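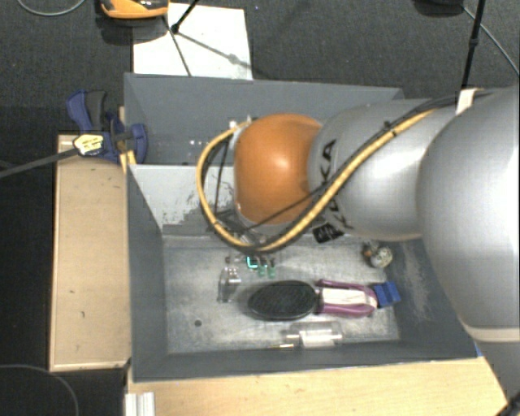 The Skovard Free Trade Zone is a customs-free area for the storage, handling and light processing of goods, located on the north side of Skovard harbor. It is run by the Skovard Zone Authority, a public body, and is linked by a single-track rail line to the inland freight terminal at Rollerora. Goods may enter the zone from abroad without payment of import duty or sales tax. Both become payable only when the goods leave the zone for the domestic market.

Background

Skovard was a timber and grain port for most of its history. Bonded warehousing was available on the old quay from an early date, but each warehouse was licensed separately, and goods moving from one to another had to travel under customs escort. Merchants complained that the escort fee on a small consignment could exceed the cost of the cartage.

The first proposal for a fenced zone covered only the quay itself. It was dropped after the port's largest grain handler objected to losing road access to its silos. A second proposal moved the boundary north, onto reclaimed land that had been used for log storage. This was the plan adopted, and the main features of the present boundary follow it closely, including the awkward notch at the eastern corner where the silo road passes.

Area and layout

The zone covers 400 acres. The southern part is given over to open storage and a container yard, the middle part to general warehouses, and the northern part to plots leased to individual companies. There are two road gates and one rail gate. The West Gate handles trucks carrying goods under customs control. The Silo Road gate is reserved for staff, building contractors and empty vehicles.

The quay wall inside the zone is 2470 feet long and is divided into three berths. Berth 3 is shallower than the others and is used mainly by coastal vessels. Refrigerated storage was added behind Berth 1 when fruit imports began to pass through the port.

Legal status

The zone is part of the national territory for all purposes except customs duty and sales tax. Labor law, building codes, income tax and environmental rules apply inside the fence as they do outside it. Retail sale is not allowed, and no one may live in the zone.

Companies need one of three kinds of license to operate:

Storage license - permits holding, sorting, repacking and labeling.
Processing license - permits assembly, blending, cutting and other work that changes the form of the goods.
Service license - covers repair shops, canteens, testing laboratories and freight agents.

A company may hold more than one. Storage licenses are granted for five years and processing licenses for 10. Service licenses are renewed annually, in November.

Customs treatment

When goods enter from abroad, the license holder files an entry notice giving the type, quantity and declared value. No duty is charged at this stage. If the goods are later shipped to another country, an exit notice closes the record. If they are sold into the domestic market, a full import declaration is required.

Goods that have been processed in the zone raise a further question, as the duty rate on a finished article may be higher or lower than the rate on its parts. Under the zone rules the importer may choose to pay duty either on the finished article or on the foreign parts used in it. The choice has to be made before processing begins and applies to the whole batch. This differs from the practice in some other zones, where the choice can be made when the goods are released.

Processing in the zone does not by itself give goods domestic origin. A company that wants to claim a preferential rate in an export market must meet the rules of origin in the trade agreement concerned. Some agreements exclude goods made in free zones altogether, and several license holders do their final assembly outside the fence for this reason.

Waste and scrap left over from processing may be destroyed under supervision or brought into the domestic market. Duty on scrap is charged on its value as scrap.

Records and inspection

Entry and exit notices were kept on paper until the introduction of Plodisix, an electronic stock-control system used jointly by the zone authority and the customs office. Each license holder keeps a running balance in the system, and customs officers check it against physical stock. Differences above a set allowance are treated as goods released without payment, and duty is charged accordingly. The allowance is larger for bulk liquids and grain, which lose weight through evaporation and handling.

The changeover to Plodisix was slow. Product codes in the paper ledgers did not match those in the new system, and for a time both sets of records were kept. The paper ledgers were formally closed on February 7, 2020.

Transport links

Containers are moved between the quay and Rollerora by rail under a transit bond, which allows them to cross domestic territory without being cleared. The Rollerora terminal has its own customs office, so goods bound for inland buyers can be cleared there. The line can take trains of up to 700 tons. Heavier loads are split at the harbor siding, a job that also requires the siding road to be closed.

Regular sea services are provided by the Athanasiadis line, which calls at Berths 1 and 2, and by a changing group of smaller operators.

Economic role

The most recent published count gave 3604 people working inside the fence, most of them in warehousing and freight handling. Processing accounts for a smaller share of jobs but a larger share of the value added. The main goods handled are machine parts, packaged foods, paper and household appliances.

Opinion on the zone's wider effect is divided. Supporters point to the growth in container traffic since it opened. Critics argue that part of this trade was simply moved from the older bonded warehouses, several of which closed, and that the town receives little income from plots leased at low fixed rents. The rents on the northern plots are reviewed only when a lease changes hands.

See also

Bonded warehouse
Customs transit
Inward processing
Rules of origin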